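Flement hand-held gripper, two-finger, pair set
Product page / Safe use and good practice

In stock. Ships from Bekberg. Part no. 1397

Sold as a pair, one for each hand. Used for recording household handling tasks -- folding, sorting, putting away -- for robot training. Short page this time, full manual comes in the box. Please read the rules part before ordering, most of our returns come from skipping it.

What you get
Two grippers, finger pads fitted
Spare pads, one set
Charging lead
Wrist loops
Printed rule card (English only for now, sorry)

Weight per unit 300 g without camera. Max opening 50 mm on the short fingers, long fingers are a seperate order.

Working rules, home recording

These follow the Ene practice sheet, revised in July. If your site has its own sheet and it's stricter, use that one.

1. Ask first. Written OK from whoever lives there, room by room. A yes for the kitchen is not a yes for the bedroom.

2. Mail, pill bottles, family photos, screens. Out of view before you start. Kids' things may stay if the parent has signed for it.

3. Cables. Walk the floor on both sides of the bed or table. Anything that loops gets moved or taped. Don't tape to painted walls.

4. Soft goods: one item at a time. Lay it flat, both grippers clear of it, start recording, then reach. No starting with the cloth already pinched.

5. Fingers stay on the handle, behind the linkage. The pivots will nip you. Not badly, but they will.

6. Long sleeves get pushed up or banded. Loose cuffs catch.

7. Wipe pads between homes. Damp cloth, no alcohol -- it takes the texture off and then the pads slip on anything shiny.

8. Stop at 21 minutes. Rest both wrists. Tired hands make jerky recordings and we have to throw those out.

9. Leave the room how you found it. Bed made if it was made.

Pads
Blue is standard, textured, good for fabric and paper. Check for peeling at the top corners. Replace both together, never one, or the grip goes uneven and you'll be chasing it all day.

Screws
Check the pivot caps at the start of every shift. Finger tight plus a small turn. No thread glue on these please.

Who should not use it
Under 16s. Anyone with a wrist injury. Not a toy, not a reaching aid, not rated for lifting people or pets or hot pans.

Returns
Unused, in box, to the Devville counter or by mail. Used pads can't come back. If a linkage is cracked send it anyway, we replace those and we want to see the break.

Questions about the Ene sheet go to Ene, we only reprint it. Questions about the grippers, us.

Bedroom work, folded cloth on a comforter, rule 4 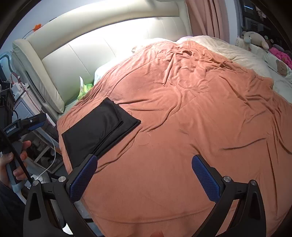
Flement Equipment Pages, Issue 21, p. 50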